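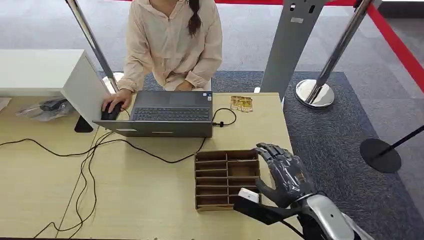
The letter writer of Wistthorpe

A conversation with Inès Lebrun, translator of family papers

29/09/2020

Inès Lebrun came to Wistthorpe from France for one winter and stayed for 30 years. She taught French in the evenings, then she translated instruction booklets for a firm of kitchen scales, and since she stopped this work she translates old letters. They are not the letters of famous people. They come from attics and from biscuit tins, and the families who bring them cannot read them.

I wanted to meet her because my own aunt left such a tin. We spoke for two hours, first about the tin and then about everything else.

Her first letters arrived by accident. A neighbour had bought a writing desk at a house sale in Flikthorpe, and in the drawer there was a bundle tied with kitchen string. The neighbour knew only that it was French. "She gave it to me over the hedge," says Inès. "I thought, I will do this in one evening. It took me until January."

The bundle was from a man called Moulin, a baker, to his sister who had married in England. He wrote to her for many years and almost always about the same subjects: flour, his knees, the price of wood, and a cousin who owed him money. I asked if it was not a little boring. She laughed at this.

"Of course it is boring. The first ten letters are boring. But then you know him, and when he doesn't mention his knees you begin to worry. There is one letter where he writes only four lines, and he speaks about the weather, and he signs with his whole name. He never signed with his whole name. I put down my pencil and I went to walk in the garden."

She did not find out what had happened. The next letter is dated five months later and the cousin is in it again.

The greatest difficulty, she told me, is not the language. People of that time learned to write in school with a steel pen, and the hand is often more regular than ours. The difficulty is the spelling. Many writers left school at 12 or earlier and wrote as they spoke. Inès reads these passages aloud, sometimes several times, until she hears the word.

"I had a woman who wrote one long word, and I looked at it for a week. I believed it was the name of a village. Then I read it aloud when I was peeling potatoes and it was 'what is there'. Three words of French, all stuck together! I had searched for it on maps."

I asked her if she corrects such things in the translation. Here she became more serious. In the beginning she did correct them, and she made good, clean English sentences. A client, Hervé Caron, brought her the letters of his grandmother and was not happy with the result. He remembered his grandmother very well, and he said that she had never in her life finished a sentence.

"He was right and I was offended for three days," says Inès. "After that I did it again from the first page. Now, if the person goes from the hens to the funeral without a full stop, I go also from the hens to the funeral."

Hervé Caron is now a friend, and he helps her with the words of the farm. He grew up with cows, she grew up above a shoe shop. There was a tool in one letter which she had translated as a kind of spoon. He telephoned her to say that if one used a spoon for this work, the cow would be very surprised.

Her method is simple. She numbers the pages in pencil on a separate paper, never on the letter. She copies the French by hand first, with all the mistakes, and types it in the evening. Only then she begins with the English. The typed pages go into a small program called Clereo, which puts the two languages side by side, and she says she uses perhaps a tenth of what it can do. The longest collection she has finished had 1075 pages and belonged to two brothers who wrote to each other every week, although they lived 6 miles apart.

"They quarrelled about a wall," she explains. "They did not speak in the street, but they wrote. Very polite letters. 'My dear brother, your wall is again on my land.'"

I wanted to know if there are things she prefers not to translate. She was quiet for a moment – it was the only question which she did not answer immediately. She translates everything, she said, but she does not always send it by post. Twice she has asked a family to come and sit with her, and she read the page to them herself, and after it she made coffee. In one case the daughter had known for a long time. In the other case they had not known, and they asked her to keep the page for some months before they took it home.

Does she take money? A little, for the longer work. For a single letter she asks nothing, or a pot of jam. She once received 500 envelopes from a man who had closed his stationery shop, and she is still using them.

Before I left, I put my aunt's tin on the table. Inès did not open it straight away. She asked me first how my aunt talked, if it was quickly or slowly, and if she swore. I said quickly, and that she swore when she was cooking. She wrote this down on a card. Then she took the lid off and held the first letter near the window, and she read the date and the greeting to me in French.

"Good ink," she said. "Come back after Christmas."

She asks anybody who has old letters at home to take them out of plastic bags, to remove the metal clips and to leave the letters in the order in which they were found, even if this order seems wrong. Sticky tape she does not want to discuss.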